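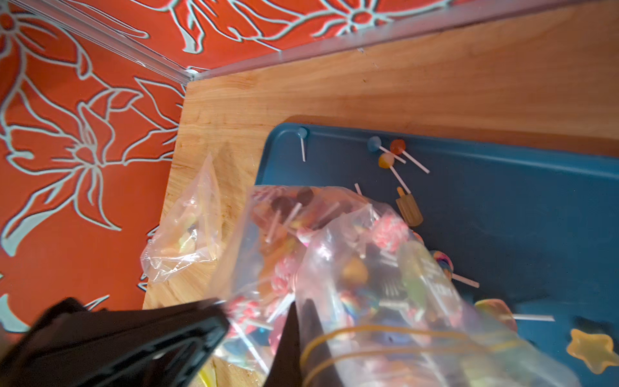
Kamlesh Joshi's objection at the interim review was that a prismatic window film which looks good on a bench at noon may do very little on a north-facing stairwell in winter, and that the report should give readings for both. The second set of measurements was added on his advice.

1. Purpose

The project tested whether a ribbed plastic film, fixed to the inside of ordinary glazing, can send daylight deeper into a narrow room. Two films were compared: Rilard, with straight ribs, and Valente, with ribs cut at a shallow curve. Plain glass was the control.

2. Method

A scale room was built from grey board with one glazed side. Light level was read at 11 points along the centre line, from the sill to the back wall. Each reading was held for 30 seconds and the mean taken. The lamp was set to give 2000 lux at the glass. The test was then repeated under an overcast sky on the stairwell at Mimmont.

3. Results

Under the lamp both films raised the level at the back wall and lowered it near the sill. Valente gave the more even spread. Rilard threw a bright band on the ceiling, with faint colour at its edges. Under overcast sky the gain from Rilard was too small to separate from meter error. Valente kept a small gain at the last 2 points only.

4. Limits

Film was applied by hand and trapped air at the corners. Glare at eye height was not measured. Ribs were not cleaned between runs.

Madalena Carrilho, Ciarán Dolan
25 January 2024

Filed under: Student Projects > Light and Building Materials

Comments

Tomás Quintela: Which way did the ribs run, level or upright? Section 2 doesn't say.

Ciarán Dolan: Level, for both films. Will correct.

Gonçalo Baptista: Please publish the raw overcast readings as well.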